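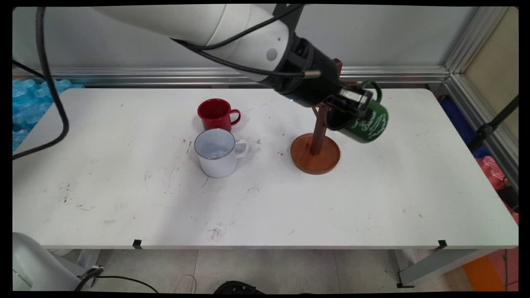
Last modified: 6/27/21

3.2 Mug storage on open stands

Most of the households in our survey kept their everyday mugs in a cupboard, stacked or side by side. A smaller group hung them. Of the 604 people who filled in the form, those who hung their mugs were more likely to say they used the same one every day, a pattern Tsakiris also found in her earlier work on shared kitchens in Girkivitz.

We looked more closely at the mug tree, a post with pegs on a round base. It takes up little counter space and leaves every handle within reach. Its weak point is balance. A heavy mug hung alone on one side pulls the stand over, and people who owned a light stand told us they loaded it in pairs, one mug to each side — a habit few of them remembered learning.

Figure 2. Green mug and white mug on the tabletop, viewed from above. 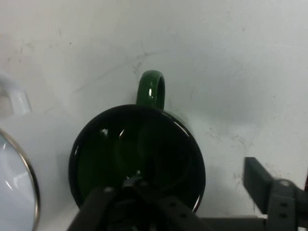 Handle shape decides how easily a mug goes on a peg. A peg needs a clear opening, and a thick handle on a small mug may leave too little room for it. Respondents seldom thought of this when buying, and colour was the reason they gave most often. The green mug in Figure 2 has a looped handle with the tabletop showing through it, the sort of opening we scored as open. Handles that sat tight against the body were scored as closed. Spanos scored the full set in August and Tsakiris scored it again without seeing the first results. They disagreed on six mugs, which we left out of the counts in Section 3.3.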